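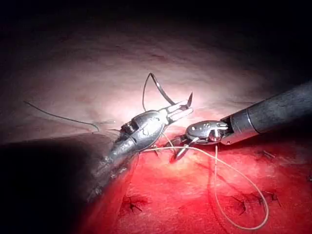 Karabo Steyn wrote back after reading the first draft of this card that a jaw comparison is worth very little if the controller changes halfway through, and asked for the controller to be listed per clip. It now is. See the column "controller" in clips.csv.

Wamix: needle driver comparison clips

Wamix is a set of short video clips and arm logs from two-handed suturing with robotic instruments. We recorded it to compare two sets of needle driver jaws on the same pair of arms, and to see how much of the difference between them goes away when the controller is changed. The clips are also usable for needle tracking and for spotting dropped or slipping thread, and part of the set is labeled with that in mind.

Status: version 2. Version 1 had wrong clock offsets in the right arm logs and should not be used.

What is in it

3393 clips from 16 sessions
1242 of those clips have hand labels
Joint positions and jaw angle for both arms, for every clip
Controller settings, one file per session
One calibration file per session

A clip covers one attempt at one step: pick up the needle, drive it, pull it through, hand it over, pull thread, or tie. Steps were cut by hand from the full session recordings. Where an operator gave up and began the step again, that is two clips, and both have the same stitch_id.

Hardware

Jaws: Grodent and Luvham. Both fit the same wrist, so swapping took only a jaw change and a new zero. The Grodent jaws have the finer tooth pattern and a shorter bite. The Luvham jaws are longer, with more give toward the tip. Within a session both arms carried the same type. We did not record mixed pairs.

Controller: Mtshali, run in two modes. In "position" mode the jaws close to a set angle. In "effort" mode they close until the motor reaches a set current and then hold. The arms themselves were driven the same way in both modes. Only the jaw loop changed.

Camera: one small color camera, mounted on a robot wrist and held still during each clip. It could be moved between clips, so do not assume that two clips in a row share a viewpoint. Lighting comes from the camera side and falls off toward the corners.

Folder layout

clips/ one video per clip, named by clip_id
logs/ one CSV per clip, left and right arm in the same file
labels/ one JSON per labeled clip
sessions/ calibration and controller settings
clips.csv the index
splits/ train, val and test lists
tools/ loader and plotting scripts

Columns in clips.csv

clip_id: text, unique
session: number of the session
stitch_id: groups all clips that belong to one stitch
step: pickup, drive, pull, handover, thread, tie
jaw: grodent or luvham
controller: position or effort
operator: A or B
labeled: 0 or 1
notes: free text, mostly empty

Labels

The labeled clips were picked at random within each jaw and controller pair. Each has the needle outline on every tenth frame, both jaw tips, an open or closed flag for each jaw, and event marks for grasp, release, slip and regrasp. Thread was labeled only as present or absent between the two tips. We tried tracing the full thread on a few clips and gave it up. The loops cross each other and go behind the wrists too often for two people to agree on a line.

Ayanda Mkhize did the first pass and Karabo Steyn the second. Disagreements on slip marks were kept, with both versions in the file under "slip_a" and "slip_b". Use whichever you like but say which one.

Slip means the needle turned or slid in the jaws while they were meant to be holding it. A needle that turns because the operator let go on purpose is a release. Some of these are hard to tell apart on video alone, so look at the jaw angle in the log.

What you will see in the clips

Most clips show two instruments working close together over red tissue, with paler tissue behind. The work goes along a row, so later clips in a session have earlier knots in view, with the short ends still standing up. Those ends are dark and thin and will set off a simple needle detector. The running suture is often lighter than the knots already in place. Bright spots on the metal wrists are common and move when the wrist turns.

In the handover clips the needle can stand up in an arc over the jaws, with one side of it lost against the wrist. We labeled only the part that can be seen. No outline was filled in by guessing.

What we found

This is a short version. The scripts that make the tables are in tools/compare.

In position mode the Grodent jaws held the needle better during the drive step. The set angle was tuned for them first, and the Luvham jaws flexed at that angle. After we tuned the angle again for Luvham the gap got smaller, but it did not close.

In effort mode the two jaws were close on drive. Luvham was easier on handover. Both operators said the longer bite let them be a little off and still catch the needle. Grodent needed more regrasps there, mainly when the needle came in at a steep angle.

On the thread step, Grodent cut into the thread a few times in effort mode with the current set high. We lowered the current for the remaining sessions. The change is recorded in the session settings, so filter on it if you care about thread handling.

Neither jaw did well on tying. Operators lost the short end more than anything else, and the clips are mostly about that. We would not pick a jaw from the tie results.

Known problems

Both operators had used the Grodent jaws before and neither had used the Luvham jaws. Some of the difference in the early sessions is practice.

The jaw angle in the logs comes from the motor side. With the Luvham jaws it reads more closed than the tips are. Use the tip labels when you have them.

Focus is set for the needle area. A shaft near the camera can be blurred, and tip labels on an instrument that comes in close carry more error.

A corner of the view may go fully dark where a shaft comes in. Do not read anything into the pixel values there.

The notes column was filled in by different people at different times. "Bad grip" in particular means different things in different sessions.

Splits

Splits are by session, so no stitch is shared between train and test. Every jaw and controller pair is present in all three lists. Please keep to them if you report numbers against ours. If you need to train on one jaw and test on the other, use splits/cross_jaw, where the test list is limited to labeled clips.

Loading

Run pip install -r requirements.txt inside tools/, then:

python load.py --clip CLIP_ID --show

This plays the clip with the jaw angle for both arms drawn underneath. Add --labels to draw outlines and event marks. The log runs faster than the video, and load.py matches each frame to the nearest log row. If you write your own loader, use the time column and not the row number.

Not suitable for

Rating the skill of an operator. There are two of them, and the steps were done slowly and often repeated.

Judging whether a stitch is any good. We did not test the stitches after they were made.

Force estimates. There is no force sensor at the tip, and motor current is a poor stand-in for one once the wrist is bent.

Changes

Version 2: right arm clock fixed, controller column added, cross_jaw split added, tip labels redone for clips with a blurred shaft.
Version 1: first release, withdrawn.

Contact

Open an issue with the clip_id in the title. For label questions, tag Ayanda Mkhize. For logs and controller settings, tag Karabo Steyn. Full session recordings are too large to host here and can be sent on request.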